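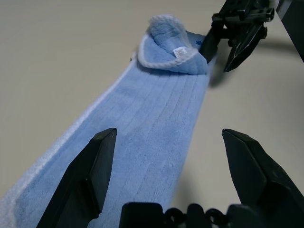
Cider drinkers in the Hestdale region have a new way to work out which cellar doors are open and what is on tap when they get there.

Flokine, a free website that went live in February, lists 50 cideries, orchard bars and bottle shops between Arain and the coast. Each listing gives opening hours, whether food is served, whether dogs and children are welcome, and which ciders are currently being poured.

Founder Savvas Vasilakis spent nine years behind the bar at a pub in Arain before leaving to build the site. He said customers regularly asked him where they could try local cider at the source, and he often had to guess.

"Half of these places are farms first," he said. "They open on weekends, or they open after harvest, or they put a sign out at the gate. If you drive an hour and the gate's shut, you don't go back."

Producers update their own pages using a short form, and Vasilakis rings any that have gone quiet for more than a month. The site now carries tasting notes for 457 ciders and perries, including single-variety and barrel-aged batches that never leave the farm. Visitors can search by sweetness, alcohol content or apple variety.

Over 2,000 people used the directory in its first month, according to Vasilakis. Most were looking for somewhere to have lunch.

Flulo, a two-person cidery on the Hestdale road, was among the first to sign up. It makes a dry cider and a sparkling perry, and its latest perry release was limited to 500 bottles. The last of them sold at the cellar door a fortnight after the batch was listed.

Basic listings are free and will stay that way, Vasilakis said. He plans to cover his costs by selling a printed trail map and charging a small fee to producers who want to take tour bookings through the site. Paid placement in search results has been ruled out.

A section on non-alcoholic cider is being put together, along with a page on buses and shuttle services for people who would like to leave the car at home. Vasilakis is also talking to growers south of Arain about adding their roadside stalls in time for the next apple harvest.

Producers who want to be included can apply through the contact page on the Flokine site.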